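4. Care of the carpet floor

This section is for the carpeted rooms of the Plaltport building. Please read all the steps one time before you start. The work for one room takes 30 minutes, if the chairs are already outside.

4.1 Daily cleaning

1. Pick up paper clips, staples and small screws by hand. They can damage the brush of the vacuum cleaner.
2. Set the brush to the low position. The carpet has a short weave and the high position leaves dust behind.
3. Start at the wall that is far from the door and go backward to the door.
4. Make each pass slowly, and cover a little of the pass before.
5. Empty the dust container when you finish the room.

Note: Cable covers must stay on the floor during cleaning. Go along them, not across.

4.2 Removing a spot

1. Take up any liquid with a white cloth. Press only — do not rub.
2. Mix 15 ml of Trarnier carpet soap in one liter of cool water.
3. Try the mixture first in a corner and wait 30 minutes. If the color of the carpet changes, stop and write to Olaia Montoya.
4. Put the mixture on the cloth, never directly on the carpet.
5. Work from the outside of the spot to the center.
6. Repeat with clean water, then press with a dry cloth.

Caution: Do not use bleach. Do not walk on the place until it is fully dry.

4.3 Gray carpet with speckles

On this type of carpet the small dirt is difficult to see, so do not decide by the eye only. Follow the daily steps also when the floor looks clean. For a replacement piece, ask for Sotomayor article 1027 and keep the direction of the weave the same as the pieces next to it.
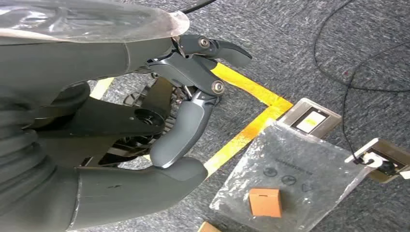

Can I use a steam cleaner on this carpet?
Steam is not permitted, as the heat can make the glue under the carpet weak. Use the soap mixture from 4.2 and leave the windows open after the work.

4.4 After the work

1. Wash the cloths without fabric softener.
2. Close the soap bottle well and put it back on the lower shelf.
3. Write the room and your name in the cleaning book.

Text revised 8 January 2021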